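Home | Features | Workshop | Columns | Back Issues | Subscribe

Print this article | E-mail this article

Minding the arm

The first thing I learned about looking after a robot is that most of the job is cable. I came to Zinden expecting to spend my day on clever stuff (motion paths, force limits, maybe a bit of math I'd have to pretend to follow) and by mid-morning I was on my knees with a pair of snips, trimming a tie that had been rubbing against a wire for who knows how long.

Zinden is a small shop that sets up tabletop cells for other people and then goes on looking after them, which is the part that pays. I asked if I could follow one cell through its regular service, and they said yes, as long as I made myself useful. The cell is known as Yeh on all the paperwork. It's a single white arm over a white table, with a black two-finger gripper on the end, and its work is handling small household containers. Lids, rims, that sort of thing. Easy for you and me, surprisingly touchy for a machine!

Service happens every 3,000 cycles, give or take nothing. The counter comes up, the cell stops, and out comes the checklist. You power down, you wipe the arm from the base to the wrist, and you look at every place where a cable is held. Then you look at every place where it isn't. A cable that's clamped too tight gets tugged each time the wrist turns, and a cable with too much slack will sooner or later hook itself on something. What you want is a nice lazy loop that still looks lazy when the arm is at full stretch. I got mine wrong twice. The first time I'd measured with the arm folded up, like an amateur, and the second time I'd just been stingy.

Next come the fingers. They're checked for play by hand, gently, and then the bolts at the flange get a turn with the torque wrench. After that you wake the arm up and bring it down to a cup at crawling speed, one finger inside the rim and one outside. If the tool has shifted even a little on its mount, this is where you find out.

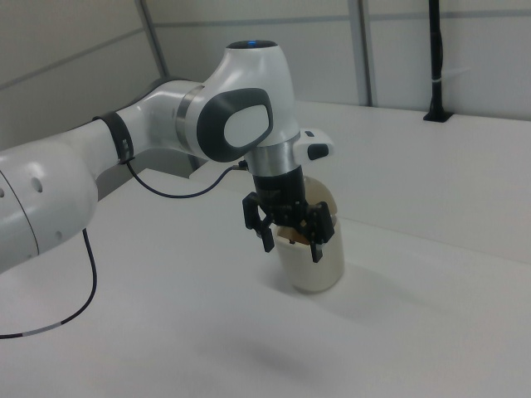

Always check the inside finger first, was the advice I got from Cekby, the outfit that supplies the shop's grippers, when I called them that afternoon. The outside one has all the room in the world, they told me, so it'll look fine right up until the inside one is scraping the wall of the cup. They also wanted me to know that people blame the gripper when they ought to be blaming the table.

I laughed, and then I went back and checked the table. It had a point to make. Yeh's position is taught from a reference spot on the surface, and if the table gets bumped (a hip will do it, I have the hip to prove it) then everything the arm knows is wrong by exactly the size of the bump. So the table goes on the checklist too. You put the test bin on its spot, send the arm to the hover position above it, and compare where the fingers are pointing with where they're supposed to be pointing. We were out by 2 millimeters. That doesn't sound like much until you think about how thin the lip of a lid is.

Fixing it meant teaching the reference spot over again, and I'd been looking forward to that part all day. There's a little software package called Zasten that walks you through it on a laptop. You nudge the arm along, tap to save the point, nudge it again. The trick is to keep your eyes on the gap between the fingers and the bin and leave the screen alone, because the numbers will tempt you into chasing decimals. I chased decimals for 20 minutes. Then I took a breath, stood up straight, and did it by eye in five.

Another small thing that matters more than I'd have guessed — leave the lid open while you're teaching. With it closed you're judging height from the top of the lid, and the rim you care about is hidden underneath. Flip it back, line up over the opening, and save the hover point with the gripper well clear.

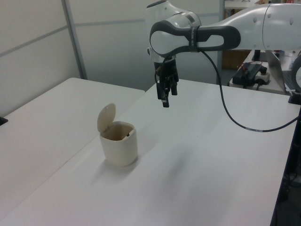 The gripper hanging empty over the open bin, fingers straight down.

The last page of the checklist is the slow run. The arm goes through its whole routine at a fraction of its normal speed while you stand there with one hand near the stop button, listening. I do mean listening. A healthy joint has a soft, even hum, and a dry one has a kind of catch in it that you feel in your teeth. I heard nothing but hum, though I'll admit I made them run it again so I could be sure.

Then you sign the sheet, write down anything you changed, and reset the counter. My entry was number 209 in the book, squeezed in under a coffee ring, and it reads "table ref retaught, one tie replaced, loop lengthened." I was very proud of it. By four o'clock Yeh was back up to speed and I was sweeping up bits of cable tie.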